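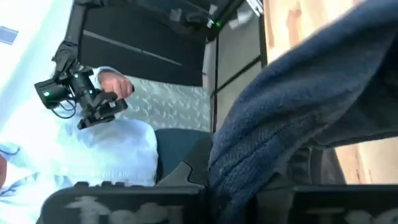
Sedenside laundry notes
February 16, 2021

A long thread about washing and drying cloth in a small flat in winter. I have wanted to write it since I moved to Sedenside and discovered that nothing here dries between November and the end of March. Please forgive my English, I learned most of the laundry words from the backs of packets.

Where I grew up, in Maltberg, the air in winter is very cold but dry. My grandmother hung sheets outside in the frost. They went stiff like boards, she carried them in under one arm, and in the evening they were ready to iron. I believed this was how winter worked everywhere.

Sedenside is by the water and the winter is mild and grey. I hung a bath towel on the back of a chair in my first week. After two days it was still damp and it smelled like a pond. I washed it again and hung it on the same chair. You can guess.

So the first thing I learned: the smell does not come from bad soap. It comes from slow drying. A towel that is dry by evening smells of nothing, even with the cheapest powder. A towel that needs two days will smell with any powder you can buy. I spent quite a lot of money on perfume before I understood this.

Spin speed. My machine has a button for it and for one year I never touched it. It was set very low by the previous tenant, I suppose to protect something delicate. Now I use the fastest spin for towels, and after it finishes I run the spin one more time with no water. The second spin costs very little and saves me half a day on the rack.

Do not fill the drum. I know everybody writes this. I did not obey until I tried the same towels in one full load and then in two smaller ones. The small loads came out lighter in the hand and softer. In the full one the middle of the pile was still soapy, I could feel it between the fingers.

A word I love in English: "to shake out". In my language we need a whole sentence for it. Take the towel by two corners and snap it hard, a few times, before it goes on the rack. The loops stand up again. If you hang it flat and tired like it leaves the machine, it will dry flat and tired.

The rack. Mine is the folding sort and came from Chidiac, the household shop near the station, which sells everything from mousetraps to wedding candles. The lady there told me to put it in the smallest room and close the door. I was thinking the opposite, that a big room has more air.

She was right, but only with a dehumidifier in that small room. Without one you make a little jungle. I tried it without. The window was crying, as we say at home, and a black line began to grow along the bottom of the frame. It took me a whole afternoon with a toothbrush to remove it.

About the dehumidifier, which was asked by several of you last time. I bought it second-hand. It is not quiet. I run it with the door closed while I am at work in the kitchen, and I empty the tank into the toilet in the evening. It surprises me every time how heavy that tank is. All this water was before in my bedroom.

If you have no dehumidifier: open the windows on two sides of the flat for a short time, wide, then close them. Do this a few times a day. A window that is open one finger all day makes the wall cold and does not change the air much. My neighbours think I am mad in February, but my walls are dry.

Hang one layer. If a towel is folded in half over the bar, the inside faces touch and stay wet. I use two bars for one towel, so it makes a small tent – then the air can walk through. It takes more space. I prefer to wash less at once.

Colours now. Dark cotton, and dark blue most of all, loses its dye in the first washes, and where it goes is your white shirts. I made a full set of pale blue underwear in this way. New dark things I wash alone two or three times, cold, inside out if they have an inside.

Some people put vinegar in to "fix" the colour, and I did this for years, as my mother did. I have read since then that for modern dyes it does not fix anything. It does help with hard water, a little, because it takes away the chalk. So I did a useful thing for a wrong reason. I still do it, half a small cup, not every time.

Never vinegar together with bleach. Please. Not in the same wash, not in the same bucket. The gas is dangerous. I write it as a separate post so that it can be found.

Fabric softener: I stopped. It makes a thin coat on the cotton, which feels nice on the hand, and then the towel pushes the water around on your back and does not drink it. If your towels are already in this condition, wash them hot two times without softener. Mine came back after the second wash.

How hot? Check the label first. For my cotton towels I use 60 for white ones and 40 for dark ones, and once a month the dark ones also go at 60, to be hygienic. They have faded a bit. I can live with faded. I cannot live with the pond.

Powder or liquid. For white cotton I use powder. For dark things liquid, since powder sometimes leaves pale lines in the folds when the water is cold. As for the amount, I use less than the packet says. The cap has several lines inside it and the lowest one is enough for me.

A small story. In Jastham, one hour by bus from here, there is a town museum with a room about household work. They show a linen list from 1669, from a merchant's house. Every sheet, every napkin, every "cloth for the hands" is written down before the big wash and marked again after.

The big wash happened only a few times in a year. Think how much linen you must own for this! The card on the wall explained that a full cupboard was a way to show wealth: you could wait a long time before washing, so you were rich. I wash every few days, therefore I am poor. I found this very funny on the bus home.

What I liked most was one line in that list where a napkin is missing after the wash. Somebody wrote a note next to it in smaller letters. The card did not translate the note and I could not read it. I am still a bit curious what happened to that napkin.

From the same room I learned that they dried linen on hedges. The hedge holds the cloth without pegs, and the sun makes it white. I have no hedge. I have a balcony where one chair can stand if the door is closed.

Pegs. Wooden ones leave a mark if they are old and grey, plastic ones break in the cold. I buy wooden ones and throw them out when they change colour. Peg a shirt at the bottom hem, with the arms hanging down. For a jumper no pegs at all, it should lie flat on a towel.

Jumpers, then. Wool does not want to be washed so often. I air mine overnight by the window and most times this is enough. When I wash, it is by hand, lukewarm, and I press it and never twist. Afterwards I roll it in a dry towel and kneel on the roll. It looks silly and it takes out a great deal of water.

How much towel do you need? I like them thin. The shops advertise heavy ones, 500 grams per square metre and more, and in a hotel they are wonderful. In my flat a heavy towel is a wet animal that lives on the rack. A thin one dries before I go to bed.

I own six bath towels, bought over some years. I think this is right for one person with guests. My sister has a cupboard so full that the ones at the back are never used and have a fold line that does not wash out. When a new one comes to me, the oldest one becomes a cloth for the floor.

Mending is possible too. If a loop is pulled out of a towel, cut it with scissors at the base. Do not pull it, or you will have a long naked line. For an edge that is opening I make a simple stitch over and over, with thick thread. It is not beautiful, but my stitches from three winters ago are holding.

Ironing towels: no. My grandmother did it and I respect her, but it flattens the loops. Tea towels yes, they polish glasses better when they are smooth. I do them with the radio on, when they are still a little damp.

Folding. Fold only when it is really dry, and the thick hem is the place to check. If the hem is cool against your cheek, it is not ready. I leave everything on the rack one more hour after I believe it is finished.

And do clean the machine itself. The rubber ring at the door, the drawer, the filter at the bottom. Put a flat dish and an old cloth under the filter before you open it, I did not the first time. Leave the door of the machine open between washes.

Somebody asked about the launderette. Yes, in the worst weeks I go. The one near me opens at 8 and it is nearly empty then. I carry the things already washed and spun, and pay only for the dryer. Duvet covers come out with all the socks inside, so I close the buttons before.

One question from me to the people who live near the sea. My bed sheets feel slightly damp in the evening even when I know they were dry in the morning. Is it the air, or is it the mattress? I have tried to leave the bed open until noon, and it is maybe a bit better. I would be glad to hear what you do.

Edit to the post about vinegar: a reader writes that it can be bad for the rubber parts of the machine if used often. I did not know this. I will use it less and look in the manual, if I can find where I put it.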